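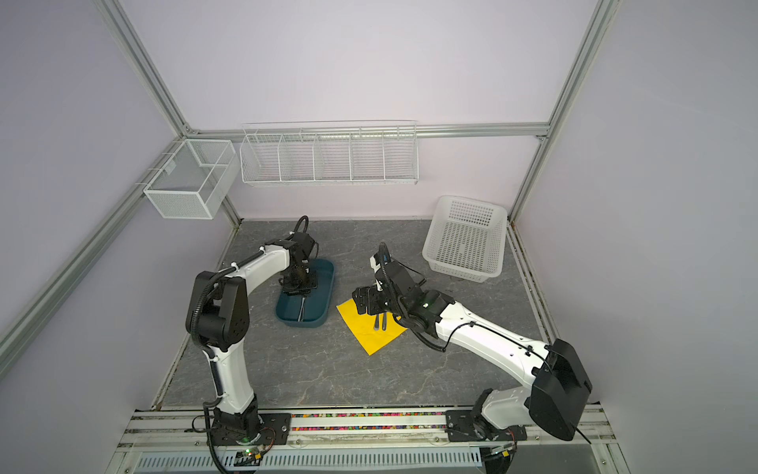
Print | E-mail

Tanden Workshop Opens Two-Arm Build to Members

MESSINA, May - The Tanden shared workshop has announced that its members' two-arm robot station, known as Pendadico, is now available for evening use.

The station carries a pair of arms on a single aluminum rail, facing an enclosed work surface. Members assembled the enclosure from standard extrusion and fitted the wall racks themselves. Parts and materials cost 3,367 euros, paid from workshop dues and a grant from Brokico, a local hardware supplier.

"We wanted a machine that members could repair with the tools already on our benches," said Nives Farina, workshop director. "The cabling took longer than the arms did."

Current work centers on small household tasks, including the handling of cloths and tubs. Sveva D'Amico, who leads the build group, will publish the parts list and wiring notes in June.

Sessions begin at 9 p.m. and are open to all 63 members - booking is required.

Print | E-mail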